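Heel, week whatever it is now

By Nathalie Robichaud
2018-04-10
4 min read

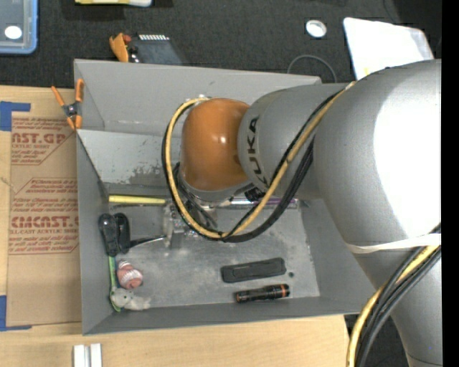 KUKA arm reaching into the grey bin.

Right, quick one, I've got to be out of the door soon and I promised an update on the heel. Several of you have asked. My sister has asked so many times I've stopped opening the messages.

So. Left heel. Still sore, a lot less sore. It's plantar fasciitis, which I had to learn to spell and will probably get wrong further down. The thick band along the bottom of your foot, heel to toes, gets irritated where it joins the heel bone. First steps out of bed are the worst. Like treading on a plug. Then it eases off and you think oh good, and then you sit through a long meeting and stand up and it's back.

Started in January. I blame the boots. Flat ones, no give in them, and I walked from the station to Handetby and back in them because the bus didn't come. Could have been coming on for ages though, the podiatrist said it often does. She didn't seem very interested in the boots. I'd brought them in a bag.

Podiatrist is at the Sutherland clinic, upstairs from the optician. Lift works, for anyone wondering, I wasn't going to do those stairs. She had me stand, walk up and down the corridor in bare feet, go up on my toes, then pressed her thumb into exactly the wrong bit and I said a word. Calves very tight apparently. "Like piano wire." So most of what I've been given to do is calves and hardly anything to do with the heel itself.

What I'm doing:

Wall stretch, back leg straight, heel down. Then the same with the knee bent a bit, that gets lower down. Morning and night, and at the kettle if no one's in the kitchen.

Towel round the foot before I get out of bed. Pull the toes back gently and hold. This has made the most differnce to the mornings. I keep the towel on the bedpost. Looks awful.

Heel raises off the bottom stair, with a rolled up flannel under the toes. Slow up, slow down. Every other day. Hated these at first. She warned me they'd ache and said a bit of ache is fine as long as it's settled by the next morning. If it hasn't, do fewer.

Frozen water bottle under the foot in the evenings. Nice. Not sure it does anything beyond feeling nice. Put a sock on, I didn't the first time.

No bare feet on the kitchen tiles. I find this one really hard. I grew up barefoot, we all did, my mum used to make us take our shoes off at the gate. Now I've got a pair of clumpy sandals by the bed and I put them on to go to the loo in the night like somebody on a hospital ward.

Shoes. OK. I went to the shop in Corkau, the one by the post office, and the lad was very patient. I take a 42 now! I've been buying a size down for years. Ended up with the Rundura ones, grey, ugly, proper cushion in the heel, laces. Bit of a rocker on the front. Not cheap and I'm not going to say what they cost because a certain person reads this. Also got gel heel cups, which are fine in the work shoes but make my heel ride up out of the loafers so that's the loafers gone.

I asked about insoles, the made to measure kind, and she said let's not spend your money yet. Try the off the shelf ones and see how I am after 3 months. I liked her for that. I also asked about the injection, a woman at work had one and swears by it. She said it's there if we need it but it can wear off, and there are some risks with it, and she'd want me to have given the exercises a proper go first. Fair enough. I was a bit relieved, I don't fancy a needle in the heel.

Walking. This was the argument. I'd been doing the big loop with the dog and just gritting my teeth. She got me down to 2,000 steps on the bad days, which is basically the house and the car park, and building up from there as long as the mornings didn't get worse. I sulked for a week. Dog sulked longer. But it did start calming down once I'd stopped hammering it, so. Did the short loop on Sunday with no limp, stood in the queue for bread after, bit of a grumble that evening and fine by breakfast.

Swimming I can do as much as I like. Only the turns hurt, pushing off the wall, so I do a feeble sort of turn and get overtaken by everybody.

Things people have told me to try, which I haven't: rolling on a golf ball (ow), magnets, cider vinegar, copper socks, cutting out tomatoes. Somebody also told me it'll be a heel spur and I'd need it shaved off. I did ask. She said lots of people have a spur and never know about it, and it wouldn't change what I'm doing, so no x-ray for now.

Oh and if yours is numb or tingling, or it's red and swollen, or you did it all of a sudden with a pop, don't read my blog, go and see someone. She was quite firm on that. Same if you're diabetic, any foot thing at all, get it looked at.

Back at Sutherland in 2 weeks. She'll ask if I've done the heel raises every other day and I'll say mostly. Might try the night splint if the mornings havent sorted themselves out by then, has anyone slept in one? Does it catch on the duvet? Comments are open, I'll read them tonight if I'm not asleep by nine.

Got to go, can't find my other shoe.

Contact | © 2018 Nathalie Robichaud | Back to top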